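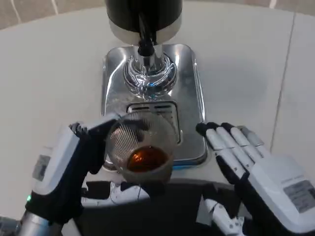 1. La grúa que quería ser faro

Malton era una grúa amarilla con vértigo, cosa que en la obra se comentaba en voz baja y en el puerto a gritos. El martes amaneció con niebla y se ofreció a hacer de faro hasta que arreglaran el de verdad. Aleksandra Jabłońska, la capataz, le colgó una linterna del gancho y le pidió que no mirase abajo.

Malton miró abajo. Del susto giró media vuelta, y unos 30 barcos de pesca entraron muy confiados en el aparcamiento del mercado, que con la marea alta se inunda.

--Técnicamente han llegado a tierra --dijo Kassab, la hormigonera, que siempre veía el lado técnico.

El alcalde, Kacper Bielecka, tuvo que inaugurar el atasco. Llevaba un discurso de 14 páginas y lo leyó entero, incluidas las instrucciones de la impresora.
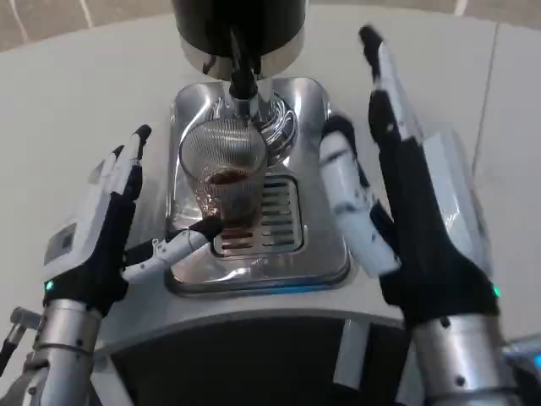 2. Mesitz pide perdón a un puente

Mesitz, la apisonadora, había alisado por error la joroba del puente viejo de Gostance, donde vivían seis patos con derecho a vistas. Los patos dejaron de saludarla.

Ella ensayó su disculpa toda la tarde ante un montón de grava. Cuando por fin la pronunció, el pato mayor contestó que preferían la joroba. Kassab la rehízo esa misma noche, un poco torcida, y Malton subió la última piedra con los ojos cerrados.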